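3.2 Collecting demonstrations

All demonstrations were recorded on the bin-picking cell at our Nunasville lab. The cell has one KUKA arm, a parallel gripper, and a sheet-metal bin fastened in place on a wooden table. A fixed camera looks into the bin from beside the table, and its images are the only visual input the policy receives. The camera, the bin and the lighting were left alone for the whole collection period, which ended in July.

We compared two ways of showing the robot the task. In hand guiding, the operator switches the arm to a compliant mode, holds it near the wrist and moves it through the pick. The gripper is opened and closed with a foot switch. In remote control, the operator sits at a second table and steers the gripper with Fistik, a six-axis input device built in our group. Motion of the Fistik handle is mapped to velocity of the tool point, with a dead band at the center so that a resting hand does not cause drift. The operator may look at the bin directly or at the camera view on a monitor. Most of our operators started with the monitor and gave it up after the first session, as depth near the bin floor was hard to judge from one view.

Hand guiding has a known drawback for policies trained on images. The operator's hand and forearm are in view during the demonstration but absent when the policy runs. We follow the approach of Li and replay each hand-guided path without the operator, recording images only during the replay. A replay is thrown out if the bar is not grasped, since contact on the replay can differ slightly from contact on the original pass. Remote control needs no replay, and a recorded trial can be used as it stands.

The parts are rectangular bars in two colors, dark green and reddish brown. Before each trial the bars are tipped into the bin by hand. No attempt is made to spread them out, and bars that land across one another or against a wall are left where they fall. The operator picks one bar, lifts it clear of the walls and releases it over a tray outside the bin. The choice of bar is left to the operator. We considered giving a fixed order by color but dropped the idea after early tests, in which operators dug for a buried bar of the right color when an easy one of the other color lay on top.

Bars resting against a sloping wall were the hardest to demonstrate by either method. The fingers have to come in at an angle close to that of the bar, and the wrist housing must stay clear of the rim. With hand guiding, operators tended to find this angle by feel and adjusted it late in the approach. With Fistik they set the angle well above the bin and then came straight down. These two habits are plain in the recorded paths, and we return to them in Section 5.

The cables and air lines on the outside of the arm also limited what could be shown. Large rotations of the last joint pull the bundle tight, so we set a soft limit on that joint in software. In hand guiding the limit is felt as a stiffening of the arm. In remote control the handle simply stops having an effect in that direction, and several operators took this at first for a fault.

In total 19 operators took part, 6 of whom had used a robot arm before. Each worked with both methods in 2 sessions, and the order of the methods was swapped for every other person. After removing failed replays and trials stopped by the operator, 1,744 demonstrations remained. Ximeng Tang and Ruoxi Hao checked the start and end of each one and corrected the gripper labels where the foot switch had been pressed twice. The path data were then resampled to a common rate with the Andard toolkit and stored with the matching camera images.

Figure 3. The picking cell seen by the fixed camera, with the gripper low in the bin and one green bar at the tool. Other bars lie near the front wall, against the left wall and alone on the right.
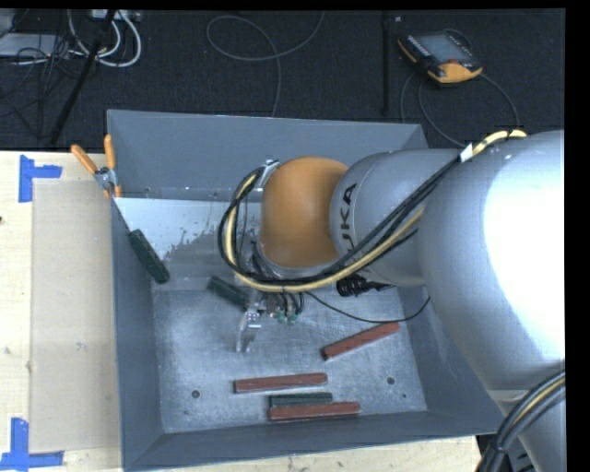
3.3 Policy training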